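Last updated Wednesday, 4:15 pm
By Florante Cruzado
12 comments | 309 shares

Small galleries should pay artists to hang their work

The Daken Street Gallery has put out its call for next year's wall, and once again it asks painters to pay for the privilege of being considered. The fee is $80. If you are chosen, the gallery also keeps its commission on anything that sells, and you cover your own framing and freight.

I have entered calls like this for 15 years, and I got into a fair few of the shows. I no longer think the arrangement can be defended.

Look at what a regional gallery buys without argument. It pays the power bill, the insurer and the printer. It pays for the wine on opening night. The person whose drawings are on the wall is the only one in the building who is expected to be out of pocket, and we have all got used to it. Artists are told the show is good exposure. I had a month of exposure at the Pesonen Rooms two winters ago and sold one small ink drawing, to my dentist.

The usual defence is that entry fees keep the doors open. At some places that may be true, and I'd like to see the books. When the Nondari Arts Centre dropped its fee, it replaced the money with a modest door charge on opening nights and a paid drawing class on Saturday mornings. It now gives each exhibiting artist a flat hanging payment. The sum is small and would not cover the framing of a large work, but it arrives before the show opens, and it has changed who applies. There were more people under 30 in the last group show there than I had seen in the previous five put together. 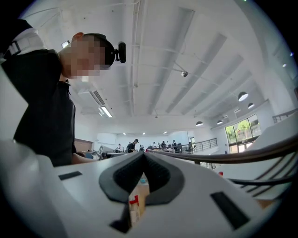
Skotevitz wrote to me after I raised this at a public meeting, and did not agree. "You are talking as if there were a pile of money in the back office. Our whole exhibitions budget is $4000. If I pay every artist, I run three shows a year where I used to run nine, and six artists get nothing at all. Tell me which six."

It is a fair question and I don't want to dodge it. My answer is that I would take the three shows. Nine exhibitions a year means each one gets a few weeks, a photocopied price list and an opening attended mostly by the other exhibitors. Three could stay up long enough for a school group to visit, or for somebody to come back a second time with the person they live with and a tape measure.

There is also the matter of who never enters. An $80 fee is a nuisance to me. For someone working shifts and painting at the kitchen table it is a week of petrol, and they will let the deadline go by. The gallery then picks from those of us who could afford to be picked from, and calls it the best work in the district.

I would start with something modest. Drop the entry fee, or refund it to anyone who isn't selected. Print the hanging payment on the call for entries, even if the figure is embarrassing. Councils that fund these places could make both a condition of the grant — it would cost them a paragraph in the agreement.

I won't be entering the Daken call this time. I have a set of charcoal drawings nearly finished, and they are going to Nondari in October.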